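Posted 11 April 2021
By the Rilance hiring desk

Wanted: people to drive a robot arm around a kitchen counter, badly at first

Rilance is looking for paid operators to record demonstrations for a learning system at our Sadar site. The work is part-time, indoors, and a good deal duller than the subject line of the email that may have brought you here. We have read a lot of ads for this kind of job over the past couple of years. Most of them promise that you will "teach the robots of tomorrow." We would like to fill these seats with people who know what they are signing up for, so the rest of this page is blunt.

What the work is

You sit at a station and steer an arm through a small household task with a pair of hand controls. Pick up a piece of toy fruit and put it on a plate. Move a box from one side of the counter to the other. Lift a lid. The software records where the arm went, what the cameras saw and when the gripper opened and closed. One pass through a task is called an episode. When it ends, you mark it as good, bad or unsure, put the objects somewhere else, and begin again.

The episodes go to our engineers, who train a model on them. The current collection, which we call Goseck, holds 2,660 episodes. On review we kept 1,556 of them. The others had a dropped object, a camera that lost its connection, an operator who forgot the instruction halfway, or a label that two reviewers could not agree on. That is a poor rate and we know it. Part of the reason for hiring is that we would sooner pay for slower, cleaner work than go on throwing so much of it away.

Does any of this lead to a robot that can tidy a kitchen? We don't know. The last model trained on Goseck did well on layouts close to the ones it had been shown and fell apart when the plate was moved to the other side. More examples may fix that. It may also be that more examples buy us a system that has memorized a bigger counter. There are people in the company who will argue either side of this over lunch, and you are welcome to join in. Please don't take the job on the assumption that it has been settled.

Who we want

No degree, no programming, no gaming background. We used to ask for gaming experience and dropped it when we could find no sign that it helped. What does seem to matter is patience, and being willing to mark your own work as bad. An operator who labels every episode "good" costs us more than one who records half as many.

You should be able to:
- sit for stretches of 40 minutes with a break between them
- read written instructions in English and follow them as written, even when you can see a quicker way
- lift and rearrange light household items between episodes
- see well enough, with or without glasses, to judge a small gap between a gripper and an object

Left-handed applicants are fine. The controls can be swapped.

The station

You will work on a real countertop with ordinary things on it: a toaster oven, a cutting board, cereal boxes, containers, toy fruit. We keep it cluttered on purpose. An early set recorded on a bare table made for lovely charts and a model that could not cope with a bottle standing in the background.

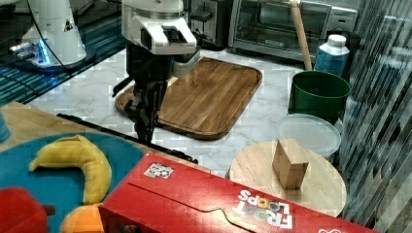 Clutter has a price, and operators are the ones who pay it. Reaching past one object for another takes longer, cables need watching, and a carton lying on its side gives the gripper very little to hold. You will have episodes where the sensible decision is to stop, mark it bad and reset. Pay does not depend on how many good episodes you turn in. We tried a bonus for that once, in June, and got a large pile of very easy pickups.

Each operator is asked for 400 episodes over the contract, spread over nine weeks. Training is paid at the same rate as everything else. If you reach the end of your weeks short of the target, you are still paid for the hours you worked.

What we keep

The cameras point at the counter, though hands and sleeves do get recorded during resets. Your name is stored apart from the episodes. We may share parts of Goseck with outside researchers, and once it has been shared we cannot call it back. If that bothers you, ask about it before you sign. It is a fair thing to be bothered by.

Two things we can't offer

We can't promise a permanent job at the end. We also can't promise that the system you help train won't someday be sold to do work that people are paid for now. We think that day is further away than the brochures say, but you should hear it from us.

How to apply

Write to the Sadar office, in the Quispe building, second floor, or leave a note at the front desk. Tell us which hours you can work and describe, in a paragraph or so, a repetitive task you have done for longer than you wanted to and how you kept from getting sloppy. Skip the cover letter. Those who look like a fit will be invited for a paid one-hour trial at the controls, and we will answer everybody either way.

This site uses cookies to remember your settings and measure traffic. By continuing to browse you accept our cookie policy. Accept | Manage preferences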